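# Vikedine small red drum, after two months on my table

I bought this thing in December as a present for my nephew and, well, he got a book instead. It's been living at my place ever since and I have no regrets!

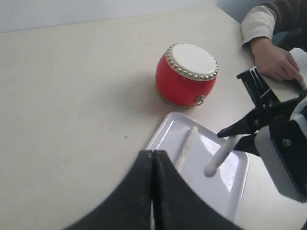 So, the sound first. For such a little drum it's got a nice round thump in the middle of the head and a sharper crack when you get out near the studs (mind the studs, I've already chewed up a stick on them). It won't fill a hall. It will absolutely fill an apartment, and my neighbor Ute Thiele has opinions about that after 9 p.m.

The finish is lovely, a proper glossy red, and the gold studs make it look a lot fancier than it is. The white head marks up pretty fast, though. Mine looks a bit worn already and I'm not exactly a heavy hitter. The metal ring on the side is handy for hanging it up, but it buzzes when you play hard. A scrap of felt behind it fixed most of that.

I didn't love the sticks it came with, too light and kind of whippy. I swapped in a pair from Orkeo and the drum sounds fuller with them. I keep the sticks in a white plastic tray, otherwise they roll off the table and under the couch.

Would I buy it again? Yep, for a kid or for fooling around at home. If you play in a group, save up for something bigger.

Four stars, one off for the buzz.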